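Last updated: November 22, 2024

Studio Profile: Osian Bellis of Gravum

Osian Bellis has directed the Gravum tattoo studio in Pirside for nine years. The studio keeps a register of its original designs, and in September it opened that register to the public for the first time. Mr. Bellis spoke with the Torkgate Arts Office about the decision and about the way custom work is commissioned.

The register holds 1,188 drawings, most of them in ink on paper. Mr. Bellis began it after clients asked whether a design they had admired could be used again. "People would bring in a picture of someone else's shoulder and ask for the same thing," he said. "We needed a record of what had been promised to whom."

Under the studio's policy, a custom piece is tattooed once and then withdrawn. Flash designs, of which there are 600, may be repeated. A client who wishes to base new work on a withdrawn design is asked to obtain written consent from the artist and from the original wearer. "Most of them say yes," Mr. Bellis said. "They like to be asked."

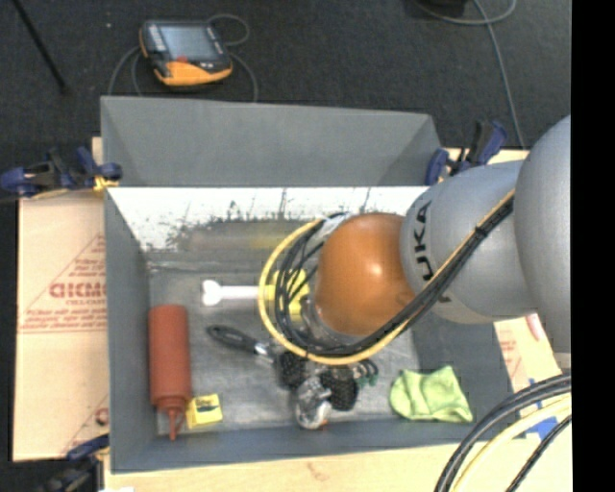

Training and Apprenticeship

Gravum accepts two apprentices at a time. Applicants submit a portfolio of drawings, and those selected spend their first year on drawing, hygiene and the care of equipment. Mr. Bellis trained under similar terms at the Humphreys studio and has kept much of that program in place.

"I drew leaves for months," he said. "I was not pleased at the time. When I finally did a fern on a client's forearm, I knew where every line should go."

Asked about current demand, he noted a steady interest in botanical and bird subjects and a decline in lettering. He advises first-time clients to choose a larger size than they had planned, as fine detail softens with age. Consultations are held at the Pirside studio by appointment, and the register may be viewed on request.

Contact the Torkgate Arts Office | © 2024 Torkgate Arts Office | Back to top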